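### 3.2 Setting and seating

The study took place in the shared offices of two firms in Clevow, both of which had moved to unassigned desks in the year before we began. Staff at both sites had a mean working day of just under eight hours, most of it seated. We recruited 50 office workers through a notice on the staff intranet. Of these, 32 kept the diary for the full study period and are included in the analysis. The others left early, mostly because of a change in job or a long stretch of leave.

Each participant filled in a short diary twice a day, once before lunch and once at the end of work. The diary asked where they had sat, whether they had changed anything on the chair, and how their neck, shoulders and lower back felt on a five-point scale. We kept the wording the same as in the Etby pilot so that the two sets of answers could be compared.
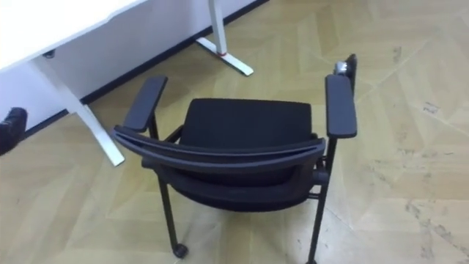
Armrest height was the setting that people reported changing least. In the diaries it came up far less often than seat height, and several participants wrote that they had never thought of it as something to adjust. This matches the pilot, where most people set the seat once in the morning and left everything else as the last user had it. We coded an entry as an adjustment only if the participant named the part that was changed. Entries such as "moved it a bit" were put in a separate group and left out of the counts in Section 4.

Shared seating also changed how people talked about comfort. At the first site, participants often described a chair as "good" or "bad" as a whole – a poor fit was taken as a fault of the chair, and they looked for another one. At the second site, which had run a half-hour session on desk setup in October, entries were more specific and more often named the armrests or the backrest.

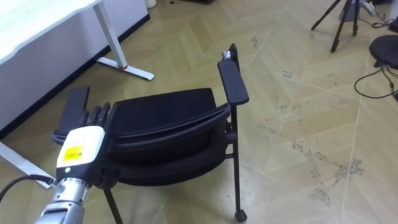
**Figure 2.** Black office chair on a light beige floor.

Two coders read all diary entries on their own and then met to settle differences. Most of these concerned entries that mixed posture with chair settings, such as leaning on one armrest during phone calls. We treated leaning as posture unless the participant also reported a change to the chair. The full coding guide follows the Zollance scheme, with two codes added for shared desks: searching for a chair, and swapping chairs during the day.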